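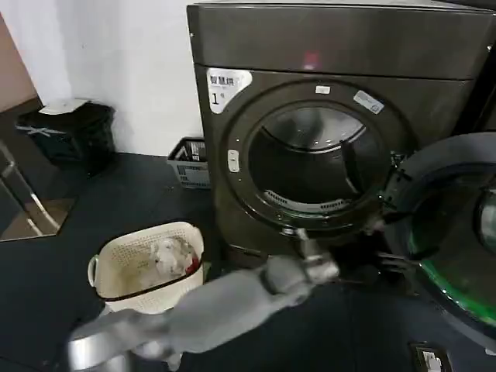 Unit 6: Drying of Textiles

Handout for the course in Fabric Care and Laundry Operations, Lilmont campus. Read before the November lab session.

6.1 Water in fabric

Water is held in a washed textile in three ways. Free water fills the spaces between yarns and drains or spins out with little effort. Capillary water sits in the narrow gaps between fibers and needs a higher spin speed to remove. Bound water is held inside the fiber itself and cannot be removed by spinning at all. Cotton and wool hold a good deal of bound water; polyester holds almost none. A polyester shirt and a cotton towel taken from the same spin cycle will therefore reach the dry state at very different times.

Residual moisture content (RMC) is the mass of water left in the load divided by the dry mass of the load, given as a percent. A load with a dry mass of 10 kg that leaves the spin at 18 kg carries 8 kg of water, an RMC of 80 percent. This is a poor result, typical of a slow spin or an unbalanced load.

6.2 Mechanical versus thermal removal

Turning water to vapor takes far more energy than throwing it out of the drum. The latent heat of vaporization is close to 2400 kJ/kg at the fabric temperatures found in most dryers. For the load above, the 8 kg of water needs 19,200 kJ, or 5.3 kWh, before any losses through the cabinet or the exhaust. If a faster spin brings the load out at 15 kg, the figure drops to 3.3 kWh. The extra work done by the motor is small next to this saving.

The force on the load in a spin is usually stated as a multiple of gravity:

G = w² r / g

where w is the angular speed in radians per second, r is the drum radius in meters and g is 9.81 m/s². At 1000 rpm, w is 104.7 rad/s. With a radius of 0.25 m, G comes to 279. Doubling the speed raises G by a factor of four. Doubling the radius only doubles it.

6.3 The three drying periods

Warm-up. Heat goes mainly into the drum, the air and the fabric. Little water leaves.

Constant rate. The fiber surface stays wet and the fabric temperature levels off near the wet-bulb temperature of the air. Most of the water is removed here. The rate depends on air flow, air temperature and humidity, and hardly at all on the type of fiber.

Falling rate. Dry patches form on the surface and water must move out from inside the fiber. Fabric temperature climbs toward air temperature. Shrinkage, yellowing and loss of stretch mostly begin in this period, so the heater should be cut back once it starts.

6.4 Ending the cycle

A timed cycle takes no account of the load. Exhaust temperature sensing works from the rise described under falling rate – simple, but slow to respond. Contact strips in the drum measure electrical resistance across the fabric, which increases sharply as water leaves. Strips coated with softener residue give false readings and should be wiped with mild vinegar.

6.5 Problems

1. The Brarcombe test load has a dry mass of 10 kg and an RMC of 60 percent. Find the heat needed to evaporate all of the water, in kWh.

2. A drum of radius 0.30 m turns at 1000 rpm. Find G.

3. The Tradel data sheet in the course packet gives a heater rating of 2965 W. Ignoring losses, how long would this heater take to supply the heat found in Problem 1?

4. Sketch fabric temperature against time for a cotton load and mark the three periods. Add a second curve for polyester – same dry mass, same air flow.

Reading: Chaudhary workbook, section on moisture and fibers. The psychrometric chart at the back is needed for Unit 7.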